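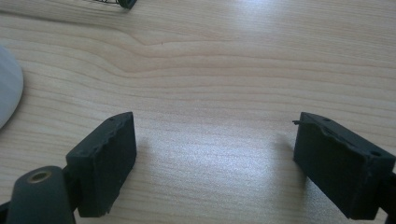
Can a robot clear the table yet?

Think about the last time you cleared up after breakfast. You picked up a cup, moved a jug out of the way and put things where they belong. You were probably talking or thinking about something else while you did it. For a machine, those same jobs are still very hard.

Machines have helped with chores for a long time. A washing machine can wash and spin your clothes, but it can't pick your socks up off the floor. A dishwasher cleans the plates, but a person has to load it. These machines do one job in one place, and people bring the work to them.

A robot that tidies up has to go to the work. It has to see what is on the table, decide what to pick up first, and close its fingers with the right amount of push. Too little and the cup slips. Too much and the cup might crack. Then it has to put the cup down again without knocking anything over.

How does a robot learn?

One way is to copy people. A person holds a gripper in each hand and does the chore with those instead of their fingers. A gripper is a simple robot hand, often with just two stiff fingers. The computer stores how the grippers moved and what could be seen at the time. Later, a robot with the same kind of gripper tries to make the same moves.

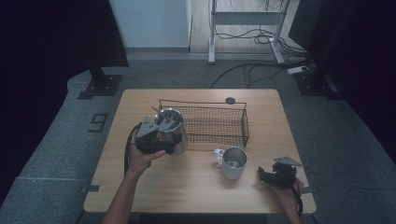 A metal jug held in one gripper, with a mug and a wire basket on the table.

Once is not enough. Nuria Gidey works on robot learning at a company called Stureck. Her team recorded one tidying job 2290 times, with the cups and jugs starting in different places. "If the mug is always in the same spot, the robot only learns that spot," she says. "Turn the handle round and it gets stuck."

What about shops?

In a shop, robots can already do some jobs quite well. Floor-cleaning robots drive up and down the aisles, and some warehouses use robots to carry boxes. Filling shelves is harder. A shop may sell more than 200 kinds of thing in one aisle, and a bag of crisps does not feel like a tin of beans.

So, can they do it yet?

Some can, slowly, if the table and the objects are ones they have practised with. In a new kitchen they make more mistakes. For now, somebody at your house will still have to clear the table.

Words to know

Gripper: the part of a robot that holds things.
Aisle: the space you walk along between shelves.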